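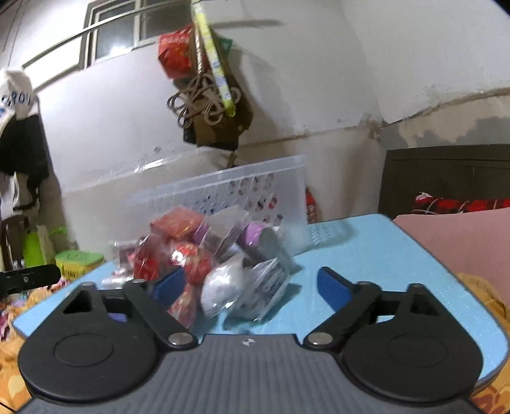
The Kennedy Residents' Service has revised the way individually wrapped snacks are prepared for the common rooms at Clineck and Brusevport. Beginning in January, small wrapped items will no longer be placed on the shelves in the bags in which they were delivered. They will be sorted at a table first and then set out by type. The white plastic baskets already in use are suitable for this work. A basket laid on its side lets the contents slide onto the tabletop with little handling, and a good part of the table should be left clear so that each type has a place of its own as it is separated.

The change follows a review led by Mélanie MacPherson, who oversees supplies for both buildings. The review found that residents were often unable to locate the items they wanted, and that older stock tended to remain at the bottom of the container while newer deliveries were used first. In the last full year the service distributed 3644 wrapped items, of which 37 had to be discarded after passing the date on the wrapper.

Under the new procedure, staff will check the date on each item during sorting. Anything within six weeks of its date goes to the front of the shelf. Items with torn or open wrappers are to be set aside and recorded on the supply sheet, and they should not be returned to the basket under any circumstances.

Baskets must be wiped inside and out before they are refilled. Those with perforated sides need particular attention, as crumbs and sugar collect around the holes. Tabletops should be cleaned before and after each session with the approved solution – the same product used in the dining areas – and allowed to dry fully.

Shelf labels have been supplied by Kamamlow and will be delivered to both buildings before the end of the month. There are 33 labels in each set, including several blanks for seasonal items. Replacement sets may be requested through the supply office.

Residents with food allergies are reminded that sorting is done by type of item only. Ingredient lists should be read on the individual wrapper, and questions may be directed to the kitchen office at either building between 9 a.m. and noon.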